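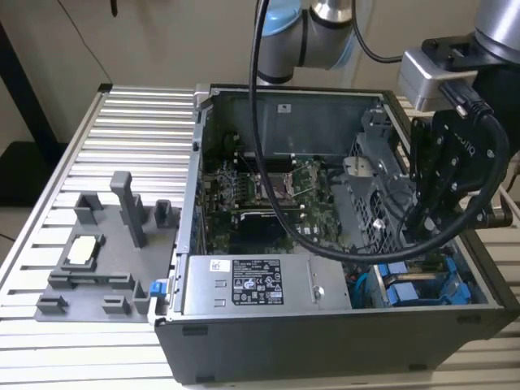
Why Do Egg Whites Turn Into Fluff?

Have you ever watched someone make meringue? They start with a puddle of clear, slippery goo, and a few minutes later they have a mountain of white foam so stiff it stands up in peaks. Nothing was added except sugar and air!

An egg white is mostly water, with a small amount of protein mixed in. Proteins are like long strings, and inside the egg they are rolled up into tiny balls, a bit like yarn. When you whip them, the balls start to come undone. At the same time, the whisk is pushing air bubbles into the liquid. The loose strings wrap around the bubbles and grab onto each other, making a stretchy wall that keeps the air in. 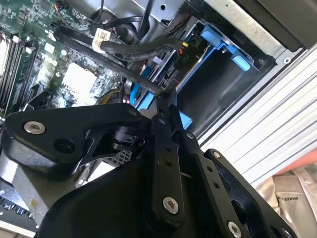
Yareli Villaseñor wrote in to ask why her egg whites stayed soupy, even after she whipped them until her arm hurt. Great question, Yareli! Did a little yolk sneak in? Yolks have fat in them, and fat gets in the way when the proteins try to hook together. A greasy bowl can cause the same trouble, so wash yours with soap and dry it well before you start. 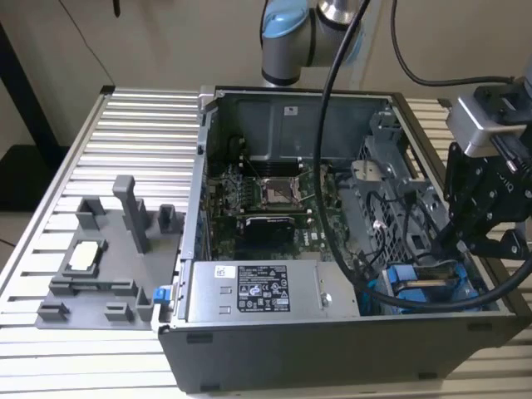 Now for the sugar. For 2 egg whites, we like 6 tablespoons. Wait until the whites look foamy, then add it one spoonful at a time. The sugar melts into the water and makes a thick syrup around the bubbles – that's why the foam turns so shiny – and the syrup helps stop the water from leaking out. 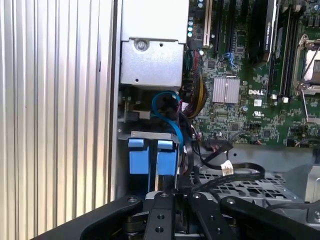 Last comes the oven, and you'll need a grown-up for this part. Low heat slowly dries the foam and sets the protein walls, so the bubbles are locked in place. When you bite into a meringue, the crunch you hear is all those little walls breaking at once!

Words to know
Protein: one of the things living bodies are built from
Foam: lots of gas bubbles trapped in a liquid or a solid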